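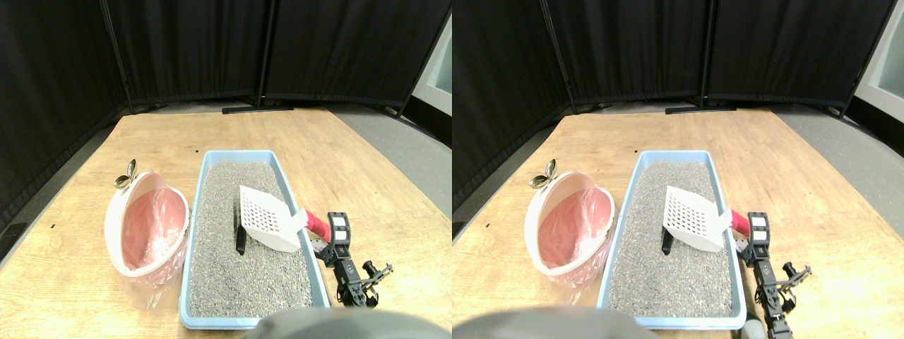
阅读时间:约8分钟
打印本页 | 以电子邮件转发

主题:回复:家务类任务纳入评议范围的意见征询
发件:Rundow 服务机器人应用工作组秘书处
收件:工作组邮件列表全体订阅者
日期:2026年1月18日

各成员单位:

Stesodska 养老与住宿服务联合体就家务类任务提出的来函已在列表中转发,现将原文附于本函之后。秘书处汇总了截至目前收到的书面反馈,并与测试场地负责方交换了意见,答复如下。来函所提三个问题,依原次序处理。

一、关于“机器目前能否承担家务”的总体判断

工作组不拟给出“能”或“不能”的统一结论。家务一词涵盖的动作差别过大,合并评价对采购方没有参考意义。从去年11月的场地测试看,同一套双臂设备在折叠毛巾、摆放餐具等任务上表现较为稳定,在清理猫砂盆、更换垃圾袋、擦拭炉灶等任务上则起伏明显。两类任务之间的差距,主要来自操作对象本身的性质:前者的物件形状大体固定,后者涉及颗粒、薄膜、黏附物等在操作过程中持续改变形态的材料。

以来函重点询问的猫砂盆清理为例。人完成这项工作通常不需要思考,但拆开来看,其中包含握持带孔的铲子、以适当角度插入颗粒层、抬起后轻微抖动使干净的砂粒漏下、将余下的结块移到垃圾桶上方并倒入、最后把砂面抚平等一连串动作。每一步都与前一步的结果有关。铲子插得过浅,结块会被推散;插得过深,铲面可能顶住盆底,手爪所受的力突然升高,控制程序若没有相应的处理,便会中止或者把盆推走。抖动的幅度同样难以事先规定,砂粒粗细不同、结块大小不同,所需的力度都会变化。

垃圾桶一侧的困难往往被低估。套有薄塑料袋的桶,其袋口位置每次都不一样。袋子可能贴在桶壁上,也可能垂到桶外;桶如果是侧放的,倾倒的方向与高度都要重新计算。半透明的薄膜还会影响深度相机的读数,设备有时把袋子的褶皱误认为桶沿。Falcão 场地的测试人员在反馈中特别提到,铲取本身成功之后,失败多发生在倾倒这一步。

二、关于测试结果及其解释

11月的测试由 Falcão 场地承担,猫砂盆清理任务累计进行900次,按操作方式分为远程操作与自主运行两组。由训练有素的操作员远程控制时,任务完成率为80%。自主运行组中,设备在布置与训练时一致的桌面上完成率为34%;一旦更换猫砂品种或移动垃圾桶位置,完成率降至14%。

秘书处提请各单位注意以下几点。

首先,“完成”的定义是结块全部移出、桌面及地面散落的砂粒在规定限度以内、工具放回指定位置。若放宽散落一项,两组的数字都会上升,但家庭用户未必接受。来自住宿服务机构的代表在讨论中指出,如果设备完成清理后仍需员工清扫地面,节省的时间十分有限。秘书处认为该意见成立,建议在后续评议中保留现行定义。

其次,测试全部在桌面上进行,猫砂盆置于与设备工作高度相适应的位置。真实家庭中的猫砂盆多数放在地上,常在洗手间角落或柜子旁边。设备能否弯低到这一高度,移动底盘能否靠近而不碰到墙面,均未在此次测试范围之内。引用上述数字时,请一并说明这一条件。

再次,测试所用的结块为替代材料,没有气味,也不涉及卫生风险。实际使用中,铲子、手爪和周边表面的清洁由谁负责、以何种频率进行,目前没有任何一家供应方提供完整方案。Rumidus 提交的说明书中有手爪擦拭的要求,但未区分接触食物与接触排泄物的情形。对于同一台设备既要清理猫砂盆又要收拾餐桌的设想,工作组持保留态度,在更换末端工具和消毒流程得到验证之前,不予推荐。

最后,远程操作的结果不宜作为自主能力的证据。该组数据说明,手爪与铲子的机械条件基本够用,操作者凭视觉判断能够完成大部分工作。自主程序何时可以达到同样水平,现有数据不足以推断。部分供应方在宣传材料中将两类结果并列展示而不加标注,秘书处已去函要求更正。

三、关于与车间任务的比较

来函询问,为何已在车间中广泛使用的机械臂,面对看起来更简单的家务反而进展缓慢。各成员单位的答复较为一致。车间可以为设备安排环境:工件以固定姿态送达,夹具按工件定制,照明恒定,人员活动区域有围栏隔开。出现偏差时,产线可以停下,由技术人员处理。家庭不具备这些条件,住户也没有义务为设备改变生活习惯。

不过,车间中同样存在与家务性质相近的工作,例如清理切屑盘、更换废料袋、筛除散料中的杂质。据 Rumidus 反馈,其合作车间至今仍由人工完成切屑盘清理,曾经试用的自动方案因散料卡住手爪关节而停用。由此看来,把“家务”与“车间”作为两个对立的类别并不恰当。工作组拟在修订稿中改按材料性质与环境变动程度划分任务,家用与工业任务在同一框架下评议。

四、后续安排

(一)同意将猫砂盆清理列入观察类任务,暂不列入推荐采购类。观察类任务的结果仅供成员单位内部参考,不得用于对外宣传。

(二)下一轮测试增加地面放置、垃圾桶直立与侧放两种摆放方式,以及至少一种未参与训练的猫砂。Falcão 场地应在测试前公布摆放规则,测试期间不得临时调整。

(三)测试记录应包含每次失败发生的步骤。上一轮有一部分记录仅注明“未完成”,无法用于分析,请参测单位补充说明;确实无法补充的,请予注明。

(四)各住宿与养老服务机构如愿提供真实场所的观察资料,请先取得住户书面同意。资料中不得出现可识别住户身份的内容。

对任务定义有不同意见的,请直接在列表内回复,并注明所涉条款。以附件形式提交的意见,请使用可编辑格式。

Rundow 服务机器人应用工作组秘书处

---------- 原始来函 ----------
发件:Stesodska 养老与住宿服务联合体
收件:工作组邮件列表
主题:家务类任务纳入评议范围的意见征询

> 工作组秘书处并各成员单位:
>
> 本联合体所属各住宿点中,允许住户饲养猫只的房间逐年增加。部分住户因腰膝不便,已难以自行清理猫砂盆,该项工作目前由护理人员代为完成。护理人员普遍反映,此类杂务占用了原本用于陪护的时间,且反复弯腰对其自身健康亦有影响。
>
> 近期有超过一家供应方向我方推介具备家务能力的双臂设备,并播放了清理猫砂盆、倾倒垃圾等演示录像。录像中未说明设备是自主运行还是由人远程控制,亦未说明演示前是否经过多次尝试。我方缺乏判断能力,故提请工作组协助答复下列问题:
>
> 1. 以现有技术水平,机器能否在无人看护的情况下完成上述家务;
>
> 2. 工作组是否掌握可供采购方参考的测试结果,其测试条件如何;
>
> 3. 机械臂在工厂中早已普及,为何在看似更为简单的家务上仍需长期试验。
>
> 我方无意在现阶段以设备替代护理人员,仅希望在编制采购计划之前取得较为可靠的依据。如工作组认为条件尚不成熟,亦请明示,以便我方先行考虑其他办法,例如加高放置台或调整排班。
>
> 另请说明,成员单位能否派员到测试场地旁观。
>
> Stesodska 养老与住宿服务联合体 设备事务处

附复:关于到场旁观一事,Falcão 场地同意在下一轮测试期间接待成员单位人员,每家单位限两人,须提前在列表内登记。旁观人员不得进入设备活动区域,拍摄须经场地负责方同意。

联系秘书处 | 版权所有 Rundow 服务机器人应用工作组 | 返回顶部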